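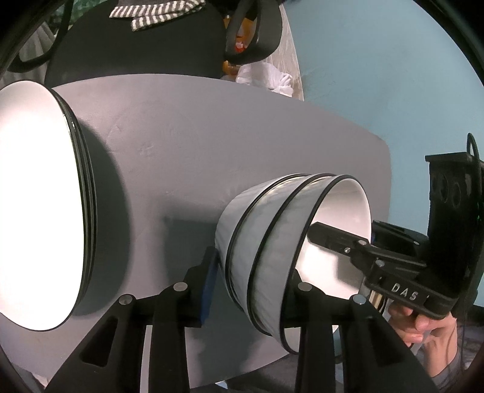
4. Apilado y recogida de la vajilla

Esta sección explica cómo agrupar, apilar y trasladar los cuencos y platos esmaltados Beltavent de la serie Jumero, blancos con borde negro. Vale también para los cuencos con decoración exterior de la misma serie. El lavado se trata en la sección 3 y el almacenaje prolongado en la sección 5.

4.1 Antes de empezar

1. Despeje una mesa lisa y estable. Retire manteles gruesos, salvamanteles y cubiertos.
2. Pase un paño seco por el tablero. Los restos de azúcar o de sal rayan la base de las piezas al arrastrarlas.
3. Compruebe que todas las piezas están secas, sobre todo en la unión entre el borde y la pared.
4. Separe las piezas con desconchados y déjelas fuera de la pila.

Nota: el agua retenida entre dos cuencos encajados hace que se peguen por succión. Si ocurre, no haga palanca con un cuchillo. Deje la pila boca abajo sobre un paño durante 20 minutos y gire la pieza interior con suavidad.

4.2 Agrupar por forma

1. Ponga los platos anchos a un lado de la mesa y los cuencos al otro.
2. Dentro de cada grupo, ordene por diámetro. Las piezas de igual diámetro encajan unas en otras; las de diámetro distinto bailan y se golpean.
3. Deje entre los grupos el ancho de una mano, como mínimo, para poder sujetar cada pila por los dos lados.

4.3 Apilar los cuencos

1. Coloque el primer cuenco sobre su base.
2. Baje el segundo en vertical hasta que asiente. No lo deje caer en los últimos centímetros.
3. Mire los bordes de lado. Deben quedar paralelos y a la misma distancia en todo el contorno. Si se juntan por un lado y se abren por el otro, levante el cuenco superior y vuelva a colocarlo.
4. Repita con las piezas restantes. No pase de 14 cuencos por pila.

Precaución: una pila de cuencos tumbada o inclinada rueda sobre las paredes redondeadas. No la suelte en esa posición cerca del canto de la mesa.

4.4 Levantar y trasladar una pila de cuencos

1. Sujete la pila por las paredes exteriores, con una mano a cada lado y por debajo de los bordes.
2. Incline la pila lo justo para pasar los dedos bajo la base.
3. Enderécela antes de levantarla.
4. Llévela pegada al cuerpo, con la boca de los cuencos hacia arriba.

No levante la pila tirando del borde del cuenco superior. El esmalte negro del borde es la zona que antes se desconcha y, además, los cuencos de debajo pueden soltarse.

Si debe dejar la pila un momento, hágalo sobre la mesa y no encima de un plato. Los platos llanos tienen el fondo poco profundo y los cuencos inclinados resbalan sobre el esmalte. 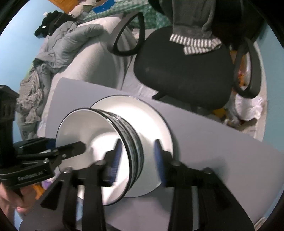 4.5 Separar un cuenco que se apoya en un plato

1. Sostenga el plato con una mano para que no se desplace.
2. Con la otra, sujete los cuencos por fuera, todos a la vez.
3. Levántelos hasta que el borde inferior deje de tocar el plato. No los arrastre: el roce de borde contra fondo deja marcas grises.
4. Póngalos sobre su base en una parte libre del tablero.
5. Revise el fondo del plato. Una marca gris superficial se quita con bicarbonato y un paño húmedo. Si la uña se engancha, es un desconchado y la pieza debe apartarse.

4.6 Apilar los platos

1. Ponga el plato más ancho debajo.
2. Coloque los demás encima, bien centrados, sin girarlos una vez apoyados.
3. Para el uso diario no hace falta separador. Si la pila va a transportarse en caja, intercale una hoja de papel Potwood cada 2 platos.
4. Trasládela con las dos manos bajo el plato inferior.

Precaución: con luz directa, el esmalte blanco refleja mucho y los desconchados pequeños no se distinguen bien. Revise las piezas con luz lateral o lejos de la ventana.

4.7 Colocación en el armario

1. Guarde los platos en la balda inferior y los cuencos en la inmediatamente superior.
2. Deje 3 cm libres por encima de cada pila para poder sacar la pieza de arriba sin rozar la balda.
3. No cuelgue tazas sobre las pilas.
4. Cierre la puerta despacio la primera vez y compruebe que no toca ningún borde.

Nota: en los armarios Tannous con balda de varilla, coloque antes una lámina antideslizante. La base de los cuencos es estrecha y puede quedar coja entre dos varillas.

Texto revisado por Algirdas Mockus. Sustituye a la versión de septiembre, en la que los apartados 4.5 y 4.6 figuraban en orden inverso.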